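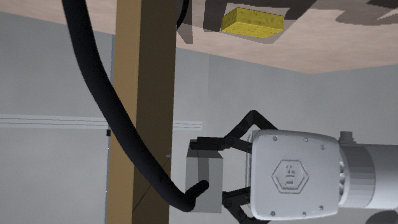 Jarton Worktop Oil, clear satin

A hard-drying oil for indoor timber worktops, tables and shelves. It soaks into the surface and leaves a low sheen. It can be used on new timber or on old timber that has been sanded back. Made for us at Pasholm and sold in one-litre tins.

Suitable for: oak, beech, ash, pine, walnut and most other indoor timbers.
Not suitable for: laminate, painted or varnished surfaces, floors, outdoor furniture.

Preparing the surface

Remove any old varnish or wax completely. Sand along the grain, finishing with 120 grit. Going finer than this closes the grain and the oil will sit on top and stay tacky. Vacuum, then wipe with a cloth barely dampened with white spirit and let it dry.

Light scratches will usually sand out. Deep ones need a coarser paper first, and the whole top should then be worked up through the grades so that the patch doesn't show under the finish.

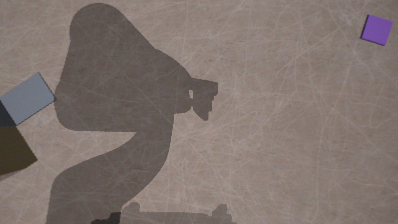 Can I oil over one scratched area without doing the whole top?
A small area can be done on its own if the rest was finished with the same oil, but the repair will look slightly darker until it has been in use for a few weeks.

Applying

Stir the tin well. Do not shake it. Put on a thin coat with a lint-free cloth or a short-haired brush, leave for 13 minutes, then wipe off everything that has not soaked in. Leave overnight and repeat. New timber needs 2 coats on the face and the same on the underside. End grain and the cut edges around sinks will take more.

Keep the room above 10°C and open a window. Avoid heavy use for a week.

Cloths soaked in oil can catch fire on their own. Lay them flat outdoors to dry, or soak them in water before putting them in the bin.
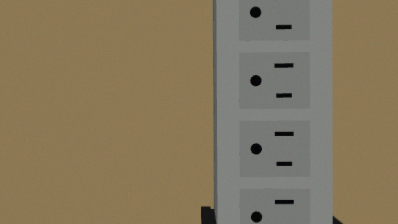 Page written by the product editor, Jarton Finishes
February 18, 2019

Aftercare

Wipe with warm water and a little washing-up liquid. Dry with a soft cloth. Scouring pads and bleach will strip the finish. When water stops beading, wash the top, let it dry fully and wipe on one thin coat.

Which oil to choose

Worktop Oil is the one for kitchens. Nunusum is our softer wax blend for bedroom and living room furniture and should not be used near a sink. Rivas is a tinted version of Worktop Oil in light and dark shades. The two can be mixed in any proportion. Try the colour on an offcut first.

Ordering

Delivery is free on orders over £60. The 250 ml sample tin is back in stock after running out in October. Opened tins can't be returned. Store upright with the lid pressed down firmly, away from frost.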